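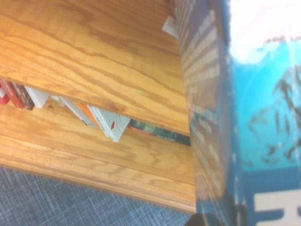
Waqas Chaudhry wrote to me that since the arm came to the book room in Cudbridge, his back is better but his head is more tired, and he asked how other people arrange the day. I worked beside a Zuvex arm for two winters, so I put my tips here.

Leave slack in every row. We keep a space of 3 fingers on each shelf. A full row is trouble for the arm and also for your knuckles.

Straighten leaning books before the shift begins. It takes 12 minutes for our whole aisle. Thin books are the worst, they slide under the big ones and then you search for them half the morning.

Take out loose papers when you see them. Old slips and bookmarks go in a tray at the end of the aisle, with the shelf number written in pencil.

Tall books with shiny covers I still prefer to put by themselves on the low shelf. Wipe the board first with a dry cloth – never a wet one on oak.

Change places every 2 hours. Before, we walked and lifted all day. Now one person watches and one person sorts, and the watching is what makes you sleepy. In November we tried half a day each and it was too long.

Keep a paper notebook for the stops. Write the shelf, the book and what you did. My colleagues at Rengifo laughed at this, but when the supervisor wanted to give us a second aisle, we could show him 22 stops in one week and he waited.

Ask who may press the pause button. The answer should be everybody, also the new ones.

For the carpet edge, where the wheels of the cart catch, a strip of flat tape is enough.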